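Our Visit to the Brurkeo Open Day
Project report, Introduction to Automation
Written by Ilaria Caruso

Why we went

For our semester project we had to pick a workplace that uses robots or is getting ready to use them, go there in person, and report on what we learned. My group picked Brurkeo because they hold an open day every November and let students try the equipment. I had read plenty about robot arms before going, but I had never held any part of one. That changed within half an hour, and I'm still excited about it!

Brurkeo works on teaching robots to do household and workshop chores: putting things on shelves, wiping surfaces, opening doors and drawers. They rent two floors of an old workshop building. The upstairs is offices. The downstairs is where everything happens, and that is where we spent nearly the whole visit.

What we wanted to find out

Before the visit we wrote down our questions. We wanted to know how a robot learns a task that nobody can write out as exact steps, how long it takes to collect enough practice material, and what kinds of jobs people do in a place like this. I also had one of my own, about why simple things like a cabinet door are so hard for a machine.

The talk

The day started with a short talk by two of the engineers. The main idea was easier than I expected. Instead of programming each movement, a person does the chore while holding a gripper that has a camera on it. The camera records what the gripper "sees" and the computer works out how the gripper moved. Later, a robot arm with the same kind of gripper can learn from those recordings. One full try at a chore, from start to finish, is called an episode.

They told us a beginner on the team is expected to record 103 good episodes before moving on to a harder chore. A person who has been doing it for a while can finish 200 in a day, though that sounded tiring to me. An episode for a simple chore lasts 22 seconds on average. My first one took far longer than that.

We also heard about the software, which they call Golus. It sorts the recordings and throws out the ones where the tracking got lost. The most common cause is moving too fast, and the second is pointing the camera at a blank wall for too long. The square black-and-white markers help with this. They give the computer a fixed pattern it can recognize, a bit like a landmark on a map.

The demonstration

After the talk we moved to the practice area, and this was the best part of the day. The chores are done with normal furniture and normal supplies, nothing made specially for robots. One engineer explained that they like having clutter around, because a robot that has only ever seen a tidy room gets confused in a real one.

The hand-held gripper is heavier than it looks. You squeeze to close the fingers and let go to open them. The V shape between the fingers helps round things settle into the middle, so you don't have to line up perfectly. I tried a bottle first and it was fine. A folded cloth was harder, and a key was so hard that I gave up and watched somebody else.

What surprised me was the camera view. The lens is very wide, so the gripper fills the bottom of the picture and everything straight turns into a curve, even the seams between the locker doors and the ribs on the ceiling. It takes in the spray bottle up on the right and a person leaning in on the left all at once. I asked if the bending was a problem for the computer. It isn't, as long as the lens has been measured beforehand, and the wide view means the camera rarely loses track of where it is.

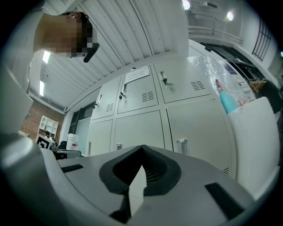

Why a locker door is hard

This section answers my own question. A locker door has a small handle, and the handle has to be gripped at the right angle. Then the door swings on a hinge, so the hand has to follow an arc. Pull straight back and the fingers slip off. People make that curve without thinking about it. We each tried it with the gripper, and I slipped off 6 times before I got a clean pull.

Locks make it worse. Turning a key takes a small twist and steady pressure together, and the gripper has no feeling in its fingers. The person holding it can feel some resistance through the handle, but the camera only records what is visible. The engineers are still working on this. They are testing softer finger pads from a supplier called Brendex, and one of them thought a rougher surface might help more than a softer one. They didn't agree with each other, and it was fun to listen to!

Shiny surfaces are another problem. Bright lights reflect off painted metal and plastic film, and the reflections move when the camera moves. We were told to tilt the gripper a little if we noticed a strong glare. I forgot this constantly.

Talking to the team

Over lunch we asked about jobs. Some of the people recording episodes had studied engineering, but others had come from restaurants, cleaning, and warehouse work. The team said those people are often the best at it — they already do the chores smoothly and don't waste movements. I liked hearing that, and I think it should be mentioned more when our class talks about automation and work.

We also asked what happens when a recording goes wrong. Mostly they keep it if the person fixes the mistake, so the robot can learn how to recover. If the object gets dropped where the gripper can't reach it, they start over.

What we would do differently

We should have agreed on who was taking notes. Three of us wrote down the same talk, and for the afternoon we only have my handwriting and a few voice memos. I would also bring an object from home to try, which the next group is welcome to do if they ask in advance.

For the second part of the project we plan to build a simple cardboard gripper in the Rácz lab at school and test two finger shapes, flat and V-shaped, on the same set of objects. We will record how often each one slips. The flat fingers are already cut out, and the V-shaped pair still needs a hinge that doesn't bend when you squeeze it.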